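I asked Ionuț Onu what he'd do differently with the Ondby budget, and he laughed before I'd even finished (never a good sign!). "Spares," he said. "I priced the arm and the hand, and forgot we'd be buying cables forever."

His October order has 14 lines on it, and 13 are small stuff: adapters, brackets, cardboard organizers.

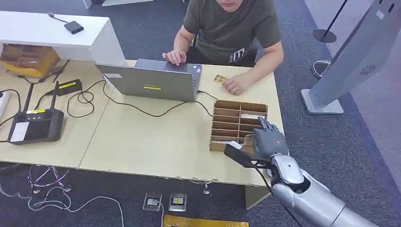 The hand is the one line he won't haggle over. Gurico came in 700 dollars under Govindasamy, but he wants to hear about repair times first.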